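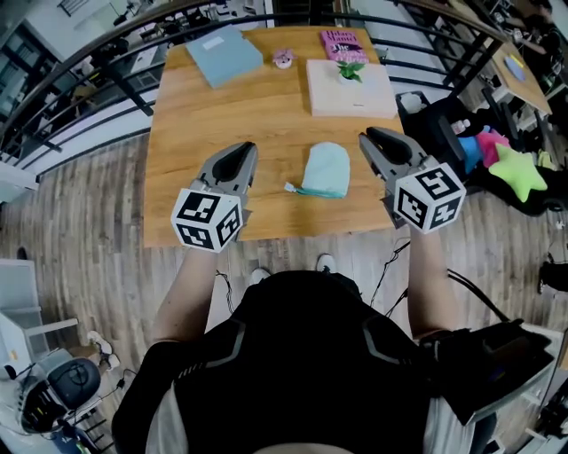 Guides > Desk and Study > Rillex Small-Item Pouch > Section 4

Search guides zipper stuck Go

Section 4 – Packing and Closing the Pouch

This section covers filling, closing and emptying the Rillex soft pouch at a table. It applies to all colours. For washing, see Section 6. For replacement pulls, see the parts list at the back of the guide.

4.1 Preparing the table

1. Clear a space near the front edge of the table, at least twice the width of the pouch on each side.
2. Move books, boxes and trays toward the far edge. They can stay on the table if they do not overlap the work space.
3. Set potted plants on a tray or board. Do not place a plant on a stack of books, as the pot may tip when the books are moved.
4. Wipe the surface with a dry cloth. Grit left on a wooden table will mark the finish and can work its way into the zipper teeth.

Note: On a table next to a railing or an open landing, keep small ornaments and loose items away from the railing side.

4.2 Opening the pouch

1. Lay the pouch flat with the rounded side away from you.
2. Find the pull strap. Depending on how the pouch was last closed, it will be at one end of the zipper or the other.
3. Hold the fabric just behind the slider with one hand.
4. With the other hand, draw the strap along the line of the zipper, keeping it low and close to the table.
5. Stop when the slider reaches the end stop. Do not force it past this point.

Caution: Do not lift the pouch by the pull strap. The strap is stitched for a straight pull only. A loaded pouch hung from the strap will bend the slider.

4.3 Filling

The maximum load is 500 g, spread evenly. Weigh the contents if in doubt; most kitchen scales are accurate enough for this.

1. Place flat items (cards, notepads, folded cloth) against the back panel.
2. Place long items such as pens along the base, with all caps fitted.
3. Place small loose items last, near the centre.
4. Press the top panel down lightly with an open hand. If it springs back more than 6 mm above the zipper line, remove an item.

Note: Liquids, including correction fluid and ink bottles, should be carried separately. The lining resists splashes but is not sealed.

4.4 Closing

1. Check that no fabric or paper lies across the zipper teeth.
2. Bring the two edges together at the starting end and hold them.
3. Draw the slider forward in one steady movement. On the curved part of the zipper, follow the curve with the strap and let the holding hand travel along behind it.
4. Tuck the strap flat against the side of the pouch before putting it in a bag.

If the slider stops partway, back it up a short distance, smooth the edges and start again. If it stops at the same place twice, open the pouch fully and check the lining – a loose thread is the usual cause. Trim the thread with scissors and do not pull it.

Caution: Do not use oil or cooking spray on the zipper. Both will stain the fabric permanently. Use the Ositz wax stick (sold separately) or a plain white candle.

4.5 Storing the pouch on a desk

1. Store the pouch lying flat or standing on its base.
2. Keep it out of direct sun. Pale colours may fade unevenly over a season.
3. Do not store it under books or boxes. Sustained weight flattens the rounded top and creases the zipper tape.
4. Leave a gap between the pouch and any watered plant. Water marks on pale fabric are treated as wear and are not covered by the warranty.

Pouches made before December use the older metal end stop, and step 5 of 4.2 applies to these in particular. The older type can be recognized by a small seam fold at each end of the zipper.

Section revised Jul 5, 2025. Wokthorpe edition.

2,994 views 500 shares 6 comments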